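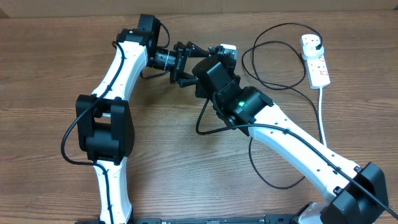

Re: [Buler woodfinish] Oil or wax on a table that gets used?

Sep 5, 2021

Divya Achari wrote:
> I've got an old table from my aunt and I sanded it back in August.
> Now I'm stuck. Half the internet says oil, the other half says
> hard wax. The kids do homework on it and it gets hot mugs every
> single day. Also, how fine do I really need to sand? Somebody at
> the hardware store told me to go all the way to 3000!!

Hi Divya and everyone,

Oh, please don't go to 3000! I did that once on a side table and the oil just sat on top like water on a duck. It took me a whole weekend to get back to where I'd started. I begin at 100 if the old finish is rough, then 150, then 180, and I stop there. You can feel with your palm when it's ready.

I've used both kinds of finish on the big table. For years it was Prorkon oil, and I loved the color (it smells wonderful too, kind of like nuts), but I was re-coating it every few months and my family got very tired of eating in the kitchen. Last year I switched to Plotora hard wax and I'm much happier with it.

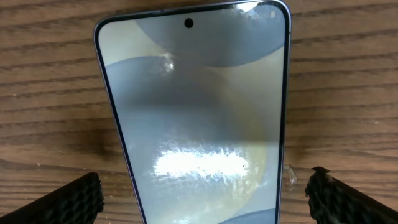

My table again, phone on top.

Mugs are the real test. With the oil I had white rings all the time. With the wax I get fewer, and the ones I do get mostly rub out with a soft cloth and a dab of the same wax. Do use coasters anyway - I nag about it daily and get ignored.

Put it on thin! Thinner than you think. My first coat was much too thick and stayed tacky for a week, and there's still a spot near one corner where a newspaper stuck to it.
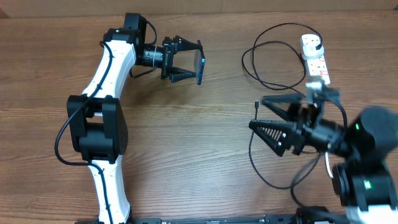 Pale reflection across the middle of the wood.

If you want more shine than that, you can buff between coats with a white pad. I like mine on the dull side, but Rai on this list goes for a full gloss and may want to argue with me. 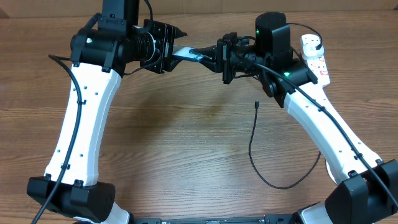
The grain, running side to side.

One more thing, lay your rags out flat outside to dry before you toss them. Oily rags in a heap can catch fire all by themselves.

What wood is yours, by the way? If it's oak I have a few more opinions, ha.

Good luck with it, and write back when the first coat is on!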